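# Teaching an Arm to Pick Up Other People's Shopping

Final report, robotics project unit
Sólveig Vestergaard and Leanne Pickering

## 1. What we set out to do

Our proposal promised a policy that would move any household container from one place to another after watching a person do it. Our supervisor wrote "any?" in the margin, and by October the project had become one arm, one bench and a short list of containers from the discount shop in Anham. The question we ended up with was smaller and more useful: how much do the demonstrations themselves matter, compared with how many of them there are?

The learning code was not ours. We used the department's existing behaviour cloning setup, which the lab calls Burmont for reasons that predate everyone currently working there. Our contribution was the examples it learned from, plus a large amount of masking tape in places we were later asked to remove it from.

## 2. Equipment

The arm sits on the east bench at the Lemthorpe lab and is driven by hand through a smaller leader arm. Whatever the operator does with the leader, the follower copies a moment later, including sneezes. Two cameras record each episode, one fixed at the workspace and one on the wrist. Joint positions and gripper opening are logged alongside the video.

Episodes are stored and labelled with Moroz, a recording tool written by a previous cohort. Moroz works well provided you never press the space bar twice. We lost our first afternoon of data to this, and have added a line to the readme in capitals.

## 3. Collecting the demonstrations

We recorded 590 episodes between us. Each one followed the same pattern: set the container, start recording, grasp, lift, move, release, stop recording. A good episode took 15 seconds. A bad one took as long as it took the operator to admit it was bad.

For the first few sessions we had no written rule about what counted as a success. Leanne kept episodes where the container arrived on its side, on the grounds that it had arrived. Sólveig threw out anything with a wobble. When we compared labels on a shared batch, we disagreed often enough that we stopped and wrote a one-page guide:

- The container must be fully released before recording stops.
- A regrasp is allowed once. A second regrasp is a fail.
- If the operator says a word that can't go in the report, label it a fail and move on.

We relabelled everything recorded before the guide existed. It was the dullest day of the project and, judging by the results, the most valuable one.

We also varied the starting pose more deliberately after the guide. Early on, both of us had been putting each container down the way a tidy person would, upright and square to the bench. The policy learned this perfectly. Turn anything a quarter of the way round and it would reach with great confidence for a rim that had been there yesterday.

## 4. Results

We trained on two sets of equal size: one from before the labelling guide, with its original labels, and one after. Each policy was then given 11 trials on the bench with the starting pose changed every time. The earlier set produced 4 successes. The later set produced nine. With so few trials we wouldn't build a career on the difference, but it was large enough that we stopped arguing about the guide.

Most of the remaining failures came in two kinds. In the first, the gripper closed slightly short of the rim and carried nothing, very carefully, to the goal. In the second, the policy hesitated between two possible grasps until the time limit ran out, a habit it may have picked up from us.

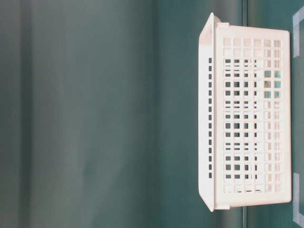
Perforated plastic gave us more trouble than solid plastic. A mesh wall lets the bench colour through, and the pattern changes with every small shift in viewpoint, so the same side can look quite different from one episode to the next. We had assumed a container's outline would be enough for the policy to go on. Adding more side-lying starts helped, though we ran out of bench time before we could test how many more would be needed.

## 5. What we would do differently

Write the labelling guide first. We would also swap operators every half hour. Leanne's grasps got faster through a session and Sólveig's got slower, so the data holds two drifting styles that we can identify by eye and the policy presumably averaged.

We'd hold back one container completely for testing, too. We meant to, and then used all of them in the first week because they were stacked together.

The dataset, the guide and the trial log are in the project folder. The Moroz fix is on a separate branch and needs someone to review it before the next group starts recording.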